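Folding on the bed: does it save any time?
Laundry and Linen board, 7 replies

tarpaulin_jo
Every tidying blog I read says to tip the clean wash on the bed and fold it there, so you're forced to finish before you can sleep. I've done it since October and I'm not convinced. The pile gets shoved onto a chair at 11 pm and goes back on the bed in the morning. My bedroom is at the other end of the house from the laundry, so I'm lugging a basket down the hall as well.

The machines here are right beside the bed, so the hall part of my complaint disappears. You'd think that would settle it.
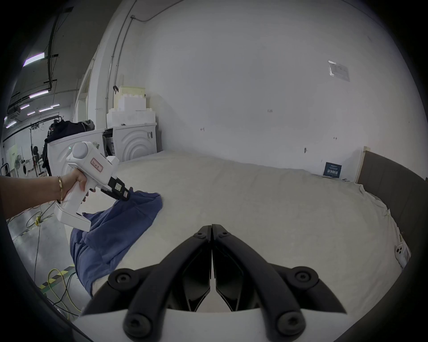

I'm still doubtful. A mattress is soft and low. I fold a tee, the bedding moves under it, and I'm flattening the same sleeve twice. My back has opinions by the third pair of trackies. Has anyone timed this against a bench?

Rarner
Timed it, yes. I did the same load both ways with a kitchen timer and the bench won by 2 minutes. That's one load, so make of it what you will.

ladefoged_s
One load proves nothing, mate. What was in it? Socks on a bed are a nightmare, towels are fine. I'd also like to know whether you did the bench second, when you'd already had the practice.

Rarner
Bench second. Fair point.

clukau_kid
Can't agree with the original post. A bed gives you room to spread everything out and sort it by person before you fold anything. My bench is 76 cm wide and half of that is kettle.

tarpaulin_jo
Sorting by person I'll give you. But people who talk up the bed never mention where the rest of the load goes in the meantime.

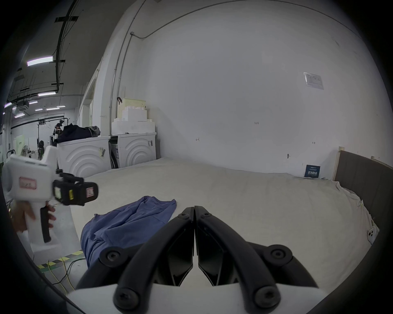 Flat surfaces near a washer fill up, whatever your system is. Mine has pegs, a dead torch and one glove on it. The left machine in this one has a heap of dark clothes on the lid and the other has a yellow basket perched on a stack of white foam blocks, while a single garment gets the whole bed. I'd have the basket down on the mattress, next to whoever's folding, and work straight out of it.

Steinar at Witbridge
Steinar Ladefoged here, different login, same bloke as above. I did the linen at the Witbridge motel for years and we folded on a waist-high table with a tight cotton cover. It had to be tight. If you must use a bed, pull the sheet flat first. Most of the slow part is creases underneath.

clukau_kid
A motel does hundreds of sheets. I do five shirts and a doona cover.

mogens_v
I teach my kids to do it on the bed and I'd keep it that way for T-shirts at least. Lay it sideways, hem to one hand and neck to the other, smooth it from the middle, then bring the sleeves in. If you start folding while the neck end is still bunched up, the bunch ends up inside the fold and you wonder why the drawer won't shut.

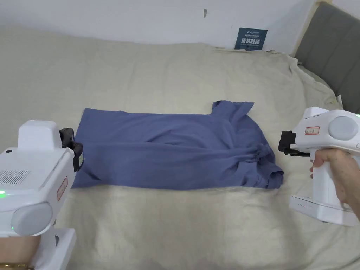
I bought one of those Hallgrímsson folding boards too. Used it for a fortnight. It was built for a men's medium and nothing in our house is a men's medium.

Rarner
How much was the board?

mogens_v
300 kroner, back when we lived over there. Don't bother. A stiff bit of cardboard does the same job.

ladefoged_s
Cardboard goes soggy if the wash isn't bone dry. And why sideways? I've always had the hem facing me. Sideways you're reaching past the sleeves on one end.

mogens_v
Longer reach, fewer moves. Try it on a big shirt before you knock it.

tarpaulin_jo
Tried it tonight, sheet pulled tight like Steinar said. Bit better on the tees. Fitted sheets still ended up as a ball in the cupboard, and I don't believe anyone who says theirs don't. I'll run a full load on the bench on the weekend and another on the bed, bed second this time, and post the times.

clukau_kid
Clear the kettle first.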